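prepcook_lou
So Loltard, the catering outfit I work for, is trying out robot arms for loading the steamers. We do 378 buns on a normal morning and five of us handle them. Anyone been through this? I can't tell if I should be worried – my shift starts at 4 and I'd love to start later, but not if it means fewer hours.

dimsum_dropout
Worry. Burnix did it where I was and they swore no one's hours would change. Mine did by March.

nightbaker218
Not my experience at all! My wrists quit hurting, and I still get my full week. I do more dough and less standing over steam.

dimsum_dropout
Good for you, but "more dough" was one job at our place, and there were a lot more than one of us.

prepcook_lou
Adding these, all the same setup:
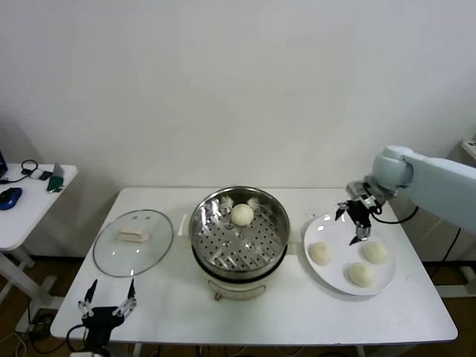
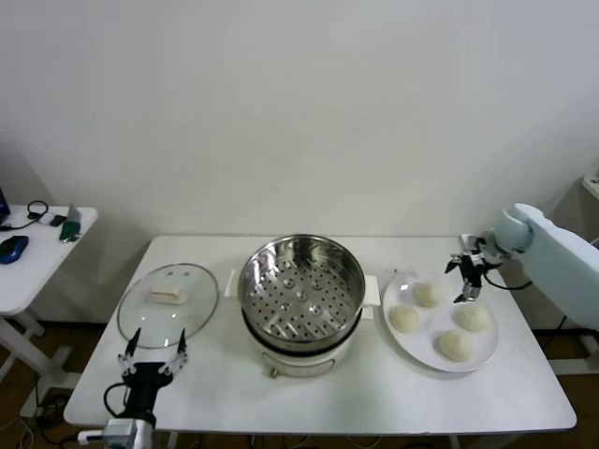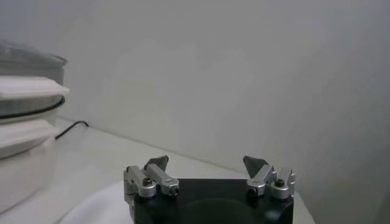 My real question is what happens to the people on the line, and I don't think management has an answer yet. We got one page from them, mostly about safety. Look at the plate in the second one, with four on it and the basket still empty. Loading that is my whole first hour, just multiplied! If it goes, I want to know what I'm doing at 4 instead, and I want it in writing.

nightbaker218
Ask about training pay too. We got it only by asking.

dimsum_dropout
Writing, yes. Get it before the trial's over.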